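Sullo Forums > Manipulation & Grasping > Papers and preprints

Thread: Does the "let the human do it" result hold up, or did we all just want it to?

14 replies · 1307 views · 5 shares

**pennyfarthing_pid**
Nov 2, 2020

Right, I've now read the Skokport preprint twice, once in good faith and once with a biscuit. For anyone who hasn't: they train a policy on demonstrations where the person does the task with their own hands, wearing sensor gloves and a forearm mount, and compare it with a policy trained on demonstrations where the person drives the arm by teleoperation. Same tasks, same number of demonstrations, same network. The gloves win on the fiddly tasks and lose, slightly, on the dull ones.

The number being passed round is the one for parcel handling. Out of 60 trials, the glove policy finished 36 and the teleop policy a good deal fewer. Cue a great deal of excitement from people who own gloves.

My trouble is with the comparison. Their teleop operators were using a rig with no force feedback at all. If you make a man tie his shoes with oven gloves on, you will indeed find that he ties them better without.

12 likes

**Tolly**

I had the same reaction to the teleop arm of the study. No force feedback, and a delay they mention once in the appendix and then never again, like a cousin in prison.

But I think you're being a bit mean about the result itself. The bit I found convincing was the ablation, where they throw away the glove pressure readings and keep only the wrist pose and the video. Performance on parcels drops to almost exactly where teleop was. So the pressure signal is doing something, whatever you think of the rival they chose to beat.

**grommet_and_sons**

"The gloves win on the fiddly tasks and lose on the dull ones" is also a fair summary of my marriage.

9 likes

**pennyfarthing_pid**

@Tolly The ablation is the best thing in it, agreed. I'd be happier if they'd dropped the readings before training in one run and after training in another. As it stands you can't tell whether the pressure is useful or whether the network has got used to leaning on it.

**H_Hofstetter**

Hello. Hermine Hofstetter, fourth author, so please discount everything I say accordingly.

On the force feedback: yes. We had a feedback rig on order from Leitner and it did not come in time for the September runs. We could have waited. We did not wait. The paper says "a standard teleoperation interface", and I argued for a plainer wording and lost.

On the ablation: the readings were dropped before training. That ought to be stated in section four and I see that it isn't. It will be in the next version.

31 likes

**pennyfarthing_pid**

Well, that's taken all the fun out of it. Thank you, that does answer my question. I withdraw the oven gloves, or at least one of them.

**Marl**

Can I be the dreary one and ask about the gloves? I spent most of a year with a pair of Zeltons and what I mainly learned is that people stop using their fingertips. The padding is thick, you can't feel an edge, so everyone goes over to a sort of whole-hand clutch. Then you train on the clutch. Then the robot clutches. You've recorded how people behave in gloves, and you could have got that from any building site.

**Tolly**

Doesn't that cut in favour of it, though? The robot hand can't feel an edge either. If the person is forced down to the robot's level, the demonstrations might transfer better. There's a paragraph near the end where they hint at this and then run away from it.

**Marl**

That's a lovely story and I'd like to see it tested against bare hands with a camera. They haven't got a bare-hand condition. They've got gloves against a bad joystick.

6 likes

**H_Hofstetter**

There is no bare-hand condition because there would be no pressure signal in it, and the question we set out to ask was about the pressure signal. But I take the point that you'd want it as a floor. We argued about that too. I am starting to see that this forum and our group meeting are the same meeting.

On the clutch: it is real, and it is worse with flat things. With boxes it matters less, as most people would pick up a box that way regardless. I have something from the wrapped parcel task that may help, with the gloves, the wrist mount and the marker all in view.

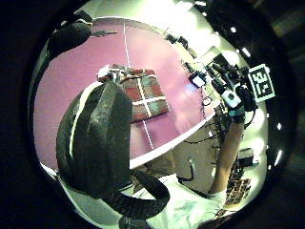

Wrapped parcel task: gloved fingers on the box, wrist rig and marker over to the right.

You can judge the grip for yourselves. The fingers are curled round and pressing, and I would not claim that anyone is doing delicate work with the tips. What the pressure readings give you in a grip like that is how hard, and where it moves to. That was what we wanted for a ribboned box, where the interesting failure is squashing the bow.

18 likes

**grommet_and_sons**

It's giftwrapped. You people giftwrapped it.

**H_Hofstetter**

Paper creases and ribbon catches. Plain cardboard forgives nearly everything and you learn very little from it. I will admit that it also improved morale.

22 likes

**Marl**

All right, that's useful, and it's the clutch I remember, padding and all. It's about as far from a pinch grip as you can get without using your elbows. I'm less bothered for boxes than I was. I'd still want the flat-object numbers broken out on their own, and I notice they're averaged in with the cups.

What about the cables, by the way? There's one trailing off a fingertip on the other hand and more of them hanging down by the table. Ours used to snag constantly, and people learned to move round them. I could pick our demonstrators out by the way they kept their elbows in.

**Tolly**

Cable avoidance as a learned behaviour. There's a workshop paper in that. I can see the robot now, politely stepping round a lead it hasn't got.

**H_Hofstetter**

We have looked for this and I can't rule it out. The demonstrators had a practice period before anything was recorded, which would let them get used to the cables, and getting used to them is precisely what you are worried about. We have no clean way to separate the two with the data we've got. A wireless version would do it. Please send money.

**pennyfarthing_pid**

Pulling this together before it turns into a thread about leads. Where I've ended up:

- Pressure signal helps on wrapped parcels. I believe that now, mostly thanks to the ablation and to somebody turning up to explain it.
- "Gloves beat teleop" I still don't believe as a general claim. They beat that teleop.
- Marl's flat-object numbers need to exist in public.
- Cables, unresolved, possibly for ever.

Tolly, you'll disagree with the second one.

7 likes

**Tolly**

I do disagree with the second one. Most labs haven't got force feedback either. Theirs is the teleop that most of us have in the cupboard, so as a guide to what I should do next month with the kit I own, the comparison is perfectly fair. You want the best possible rival. I want the one I'd really be stuck with. They're different questions and the paper answers mine.

But if the abstract had said "the cheap kind of teleop" I'd have enjoyed it more.

**Marl**

Seconded on the abstract. And if the Leitner rig ever does arrive, Hermine, run the parcels on it first and come back and tell us, even if it's embarrassing. Particularly if it's embarrassing.

8 likes

**H_Hofstetter**

It arrived. It is in a crate in the corridor with the wrong power supply. I will report back.

40 likes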